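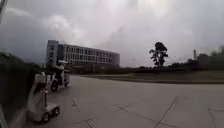
Out on the concrete under a very gray sky, two white robots and one lonely tree.

So the controllers finally got their outdoor day! If you've been reading since May you know I've been promising this comparison forever, and every time I got close something came up (a dead charger, a wedding, my own laziness). But I've now got enough hours on both of them to have opinions, and oh boy do I have opinions.

Quick recap for anyone new. I help out with a small group that messes around with wheeled robots, and we've been trying to pick one drive controller to use on everything. Up to now we've had a mix, which means a mix of cables, a mix of settings files and a mix of people yelling across the lot to ask which app they're supposed to be in. The two finalists were the Halunix and the Bruteo. Telma Sosa was firmly on the Halunix side going in, Dirk Goossens had already bought a Bruteo with his own money, and I was supposed to be the neutral one. (I was not neutral. I liked the Bruteo because the knobs feel nice.)

We used the big concrete area by the grass, which I love for this because it has those wide slabs with joints between them. Indoors everything drives beautifully. You get onto real pavement and suddenly every joint is a tiny speed bump, and if your controller is tuned too tight the whole mast starts nodding like it agrees with you.

And that's where I have to eat my words a bit. The Bruteo nods. A lot! With the settings it ships with, it hits a joint, feels the wheel slow down, shoves a bunch of power in, and then overdoes it on the other side. Dirk spent ages bringing the gain down and it did get better, but then it felt sleepy on turns, and he had to bring it back up, and you can see where this is going. We landed on 400 for the ramp setting and left it there. I could live with it. I wouldn't want to hand it to a beginner.

The Halunix just kind of rolled over everything. Telma had the ramp at 2000, which sounded wild to me, but the numbers don't mean the same thing on the two boxes so please don't go copying one into the other. I did that. It was a very jerky few seconds and I apologized to everyone present.

Where the Halunix lost points with me is the setup. The menu is four layers deep for things you need constantly, and it saves only when you leave the menu properly, so if you pull the plug too early your changes are gone. I lost my settings twice and had to walk back to the table both times. The Bruteo saves as you go and shows you what you changed last. Whoever designed that, thank you, I would like to buy you a sandwich.

Range was closer than I thought it would be. Both held the link as far as any of us felt like walking, and the Bruteo reconnects a little quicker if you power it off and on again. Stopping matters more to me anyway, and the Halunix stops straighter. The Bruteo pulled left for me, though Dirk says that's a wheel thing and he wants to swap motors before I say anything mean about it in public. Sorry, Dirk!

Odds and ends from my notebook:
Log file from the Halunix was 3596 lines and most of them said the same thing. There has to be a filter for this.
The Bruteo's status light is hard to read outside even when it's cloudy.
Bring more tape. Always more tape.
Gloves make the Halunix buttons impossible.

So we're going with the Halunix for the shared robots, and Dirk is keeping his Bruteo on his own build because he's stubborn and also because he's put so much work into tuning it that I'd feel bad asking. Telma has been very gracious about being right — she only brought it up three times at dinner.

Next up is the camera mount from Retamal, which has been sitting in its box on my kitchen counter since before all this started. Our next outdoor day is 27th August, and if I haven't opened it by then you all have permission to nag me in the comments.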